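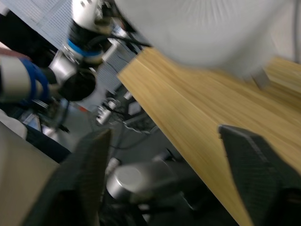

Kuldeep Sisodia wants to know why we don't just throw out every wrist frame with motion blur in it and save ourselves the trouble. Fair question, gets asked a lot, so, thread. Typing this between runs, bear with me.

1/ Short answer: we tried it. Threw out everything under a sharpness cutoff. Policy got worse. Not a little worse.

2/ Longer answer. The wrist cam is blurry when the wrist is moving fast. The wrist moves fast in the same few parts of every task. So a blur filter is really a filter on phase of motion. You keep all the slow hovering and lose the swings in between.

3/ Then at run time the arm finishes a swing, sees something it never saw in training, and slows way down. Sometimes stops. Looks like a planner bug. I spent two evenings in the planner. Was not the planner.

4/ Setup for those asking: two arms, one table, soft stuff (cloth mostly). Wrist cam per arm plus one fixed overhead. Policy puts out short chunks of joint targets, a plain controller underneath smooths and clamps them. Tooling is Stonska for the logs and Jamden for replay, both in house, both held together with string.

5/ Cloth is where blur hurts most btw. A rigid box smeared across a few pixels is still kind of a box. A pale sheet smeared over a table is a pale smear. Edges go first and edges are what you want to grab.

6/ So what did we do instead. First thing, tag frames, don't drop them. Every frame gets a blur score and a wrist speed written next to it in the log. Boring. Should of done it on day one.

7/ Second, check the score against the speed. They should go together. When a frame is blurry and the wrist is barely moving, something else is wrong. For us it was clock drift: image stamps running 27 ms behind the joint stamps on one arm. Only the one arm!! The other was fine, so all the averages looked ok.

8/ That offset alone explained half of what I'd been calling "perception noise". The net was being told the hand was in one place and shown a picture from another. At slow speed you don't notice. In a swing you're off by a couple finger widths.

9/ Fix was dumb. Stamp at mid exposure, not when the buffer lands on the host. Then one calibration move at the start of each session, wave the wrist back and forth, line up the two signals, store the offset. Takes less time than finding my coffee.

10/ Pulled 614 episodes back through replay with the corrected stamps. No new data collected. Retrained on the same stuff, same settings. Hesitation after swings mostly gone.

11/ "Mostly" is doing some work there, yes. Will get to it.

12/ Someone will say use a shorter exposure. Did that too. It helps, then the picture goes dark and grainy and you've swapped one mess for another. More light helps. More light also blows out white fabric. Pick your poison. We ended up in the middle and left it.

13/ Third thing, and the one I'd push if you only do one: let the policy lean on joint state when the wrist view is bad. We feed the blur score in as an input. One number. It learned to trust the overhead cam and the joints during the swing and go back to the wrist cam on approach.

14/ Was worried it would cheat and ignore the wrist cam alltogether. Tested by blacking out the wrist view only on approach. Grasps fell apart, so it's using it where it should.

15/ Also the other arm. In a two arm cell the wrist cam sees the other arm all the time, links, cables, all of it, at odd tilts. With bad stamps the other arm seems to jump around between chunks. We had a keep-out check that used vision for this. Ripped it out. It now reads the other arm's joints straight off the bus, way simpler, and it doesn't care how blurry anything is.

16/ Lesson for me there: don't use a camera to guess something a encoder already knows.

17/ ok back, run finished, cloth on the floor again. Different story.

18/ What's still broken. Long swings over a big pale sheet. The arm comes down, the wrist view clears up, and for a beat the policy wants to go back to where it thought the corner was before. You can see it in the plots, targets go one way and then yank back. Controller clamps it so nothing dramatic happens, it's just ugly.

19/ Best guess is chunk length. We commit to a chunk during the swing when the view is junk, and it's still playing out when the good view shows up. Trying a rule that cuts the chunk short once the blur score drops. Very simple rule. Like, one if statement.

20/ First try at that made it twitchy. Score hovers around the cutoff and you replan every tick. Added some hysteresis, replans calmed down to something sane. About 900 test chunks in sim look good, real arm is this afternoon's problem.

21/ Tooling note since Lưu asked in the replies: yes the viewer shows score and speed under the video now, and you can scrub by either one. Jumping straight to "blurry but slow" frames is the single most useful button I've made this year. It's a text box and a button. It found 23 bad sessions before lunch.

22/ Nearly all of those were the clock thing. The rest was a loose camera mount. Software couldn't have fixed that one, I tightened a screw.

23/ Will I share the tagging script, yes, after I take the hard coded paths out. It's short. Laplacian variance on a downsized gray image, nothing fancy. I tried a learned blur score too and it was slower and not better for this.

24/ One warning if you copy it: Laplacian score depends on what's in view. Grainy wood scores high, plain cloth scores low even when sharp. So normalize, or compare with wrist speed like in 7. Don't use one raw cutoff for everything. That was our first mistake and why the filter in 1 ate so many good cloth frames on top of the blurry ones.

25/ So Kuldeep, that's why. Keep the frames, fix the clocks, tell the net how bad the view is.

26/ Real arm update on the chunk cutting thing: twelve runs in, yank is smaller, still there on the far side of the table. Stanari branch has the change if you're on the team and want to poke at it. Don't merge it yet pls, the hysteresis values are typed in by hand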